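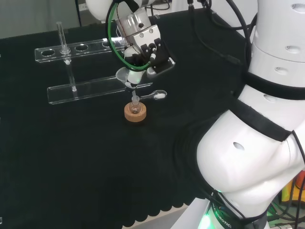

Getting hard water stains off glass tubes and small vases

Asked in Cleaning and Laundry, March 23, 2023

I have a box of narrow glass tubes that I use as bud vases, one stem in each. We moved to Carkville in September and the water is much harder than we were used to. Every tube now has a white band where the water line sits, and a few have gone cloudy all the way down. Washing-up liquid does nothing. I tried a bottle brush but the smallest one in the shop was too fat to go in past the rim. They are too narrow for my fingers and I have already snapped one trying to force a twist of kitchen roll down it. Is there something I can soak them in? I would rather not buy new ones as it was 19 pounds for the set.

3 answers

Answer 1 (accepted)

It's limescale, so you need an acid. White vinegar is fine for a light band, but for anything that has been building up since the autumn I would go straight to citric acid. You can get it in the baking aisle or with the kettle descalers.

Put two tablespoons in a litre of warm water and stir until it has gone. Stand the tubes in a tall jug and fill them to the top, then fill the jug around them as well. Tap each one to get the air bubbles out, or you will be left with a patch that hasn't been touched. Leave overnight.

For the bottom of the tube, get a pack of pipe cleaners. Fold the end over by a centimetre so the wire doesn't scratch, and turn it gently. Rinse with tap water, then once more with the cheap deionised water sold for steam irons, and dry them upside down on a folded tea towel.

If they are still cloudy after two soaks, the surface of the glass is probably etched and that won't come off. It usually happens in the dishwasher - do you put them in there?

Comment from the asker: Yes, a few of them went in the dishwasher. The rest came up clear after one night, thank you. The dishwasher ones are better but still a bit grey.

Answer 2

Uncooked rice. A teaspoon of rice, a splash of vinegar, thumb over the end and shake it. My gran did decanters like that. Might not work so well if the tube is very thin because the rice gets stuck, so try one first.

Answer 3

I use Walo descaler from the hardware shop, the 400 ml bottle. Elico do one too but it smells stronger. Wear gloves and don't mix it with bleach. Also change the water every couple of days and you won't get the line in the first place.

13 people found this page helpful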